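Thread on shelf life dating, from the packaging side. Mostly about water, because most of the problem is water. 1/14

A dry wafer leaves the oven at very low moisture. It then spends the rest of its life trying to reach equilibrium with whatever air is next to it. The wrapper sets the speed. 2/14

The number to look at is water activity, not total moisture. Two foods can hold the same percentage of water and behave completely differently. A wafer starts to lose its snap somewhere above 0.4. The exact point depends on the recipe, so measure yours. 3/14

Filling complicates this. A cream with higher water activity than the wafer will feed moisture into it from the inside, and no film on earth will stop that. Fix the recipe first, then buy film. 4/14

Film suppliers quote a water vapor transmission rate. Check the test conditions before comparing two data sheets. A rate at 38 °C and 90% humidity and a rate at 23 °C and 85% are different numbers for the same film. 5/14

Flat film is also the best case. The data sheet knows nothing about your seals, your folds or what the forming box on the line does to the metal layer. 6/14

We ran a storage trial on this at the Rultstead site. 1364 bars, single flow wraps, all from one shift, pulled at intervals from July onward. Same film on every bar. 7/14

253 of them failed the texture limit before the printed date. The film was within spec on every roll we retained. When we dye-tested the failures, the leak path was nearly always at the end seal, where the fin folds over and the jaw has to close on extra layers. 8/14
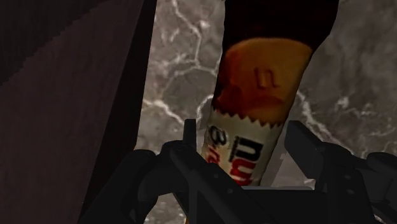
Fold leaks are hard to catch with a squeeze test – the channel is small and the pack feels tight for several seconds. Vacuum under water finds more of them. Dye finds more again but destroys the sample. 9/14

Jaw temperature was the first suspect and it was fine. Dwell time was the cause. The line had been sped up and the setpoint left alone, so the inner layers at the fold never got hot enough to flow. 10/14

Second finding: crumbs. A wafer sheds, and a crumb in the seal area is a wick. Ollau (our other site) runs the same wrapper with a brush and extraction ahead of the jaws and has a much lower leak rate. Cheap parts, dull to maintain, worth it. 11/14

On sampling. If leaks run at one in 1000, a check of ten bars an hour will almost never see one. You need either a bigger sample or an inline test. Rarano, the contract packer we use for overflow, pulls a larger batch at every film splice, which is a sensible place to look. 12/14

On dating. We had been setting the date from the average pack. That is the wrong pack. Set it from the slow tail of your real seals, at the humidity of the worst warehouse you ship to, and then go and shrink the tail. 13/14

Still open: whether the Schumacher jaws with the deeper serration help at the fold or just cut the film on the outer layer. We have one set fitted and the first pulls are due next month. Will add to this thread when the dye results are in. 14/14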